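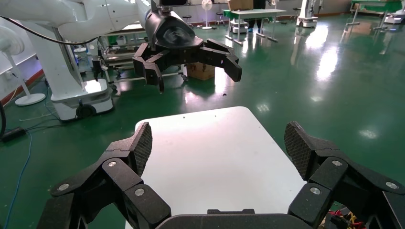

Several members asked in February why the Clurnside work still depends on people guiding each example by hand, when a simulator could produce them overnight. A reader at the Randwood site put it more sharply, writing that a cable in a simulator never snags on its neighbor and that any policy trained there would have to learn the job a second time on the floor.

The program office shares the second view for this task, and the current collection period has been planned on that basis.

Newsletter > Programs > Clurnside > Collection update

Search this site Enter keywords Go

Clurnside: wire harness handling enters its second period

The Clurnside program gathers demonstrations of two-armed handling for a shared learning system. The present subject is wire harnesses, which bend, tangle and catch on the edges of whatever holds them. The target for the period is 1000 accepted examples. Of these, 400 are reserved for picking a single harness from a divided cardboard box, and the remainder cover placing, sorting and handing over between grippers.

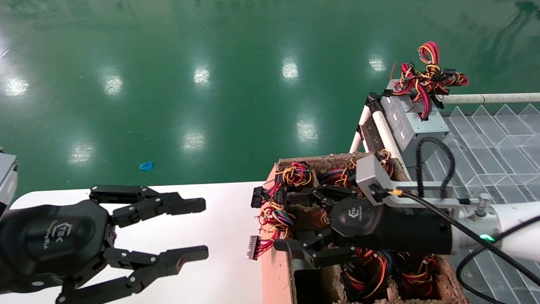
Each example begins with the grippers open and ends when the operator marks the attempt as finished. Attempts that fail are kept and labeled as failures, provided the operator did not stop the recording early. The office has received 182 such attempts to date and considers them useful, particularly those in which a second harness comes up with the first.

Sites are asked to observe the following until further notice:

Boxes are not to be tidied between attempts. Harnesses should be returned in whatever order they come to hand.

Wrist and head views must both be present. An example with one view missing will be returned to the site.

No operator should record for more than 4 hours in a day.

Labels are to follow the Bauerfeind wording, revised in February. The earlier terms "grab" and "pull" have been replaced by "grasp" and "withdraw." Files using the old terms will be accepted through the end of this period and converted by the office.

The Warier site will begin handover examples next. Requests for additional storage should be sent to the program office before noon on the closing day of the period.

2 comments | 11 shares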